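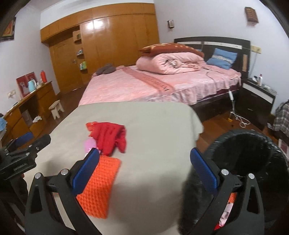 Should a memoir cover a whole life? One year is plenty, and most of the time one summer would do.

I say this as somebody who reads too many of them. The cradle-to-grave kind wears me out. Grandparents on page one, the boat, the village, the first school, the second school. By the time the author is old enough to have an opinion I'm on my second library renewal and skimming.

Compare Huguette Millet's Liltemden. 125 pages. It starts in August with her unpacking a kitchen and it ends when the kitchen gets packed up again, and that's the book. No childhood. One mention of a husband, in brackets! I read it in two sittings and could draw you the floor plan of that house.

What she does with the space is stay put. Thirteen pages on a dinner where the stove goes out. Thirteen! An editor with a life-story to squeeze in would of cut it to a line. But the dinner is where you find out she's scared of her sister, and she never says so. You get it from who passes the bread.

The usual complaint is that a short span is self-indulgent. Who cares about your year. Fair question, but I'd ask it harder of the big ones. Seventy years of anybody's life is mostly errands, and the long memoir hides this by jumping from funeral to wedding to funeral, so everyone ends up with the same book. Same chapters anyway. The move, the divorce, the illness, the dog.

There's also memory. I don't believe anyone who gives me word for word dialog from when they were four. I just don't. A year you lived as an adult, maybe with a notebook going, I'll believe a lot more of that. Millet kept lists (groceries, phone calls, what the neighbors burned) and quotes them straight, wrong spellings and all. Dull on their own, some of them. I'd still take them over a remembered sunset.

I'll give the other side Isari to Nagano, which covers around 28 years and earns most of them. It has an actual job in it, a trade learned slowly, and you need the decades to see the hands get better and then get worse. So it can be done. But even there, the part I lent out and made people read was the winter in Basar, and they all came back talking about the winter in Basar. Not one asked me about the rest.

Publishers like the big shape because it's easy to put on a jacket. "A life." I get it. A year sounds small and a kitchen sounds smaller. Libraries dont help either, ours shelves Millet under home and garden, next to the canning books - I've asked twice to have it moved.

Anyway if you're writing one, and half the people who email me are, pick the months you can't stop talking about and start there. Leave your grandparents for the next book.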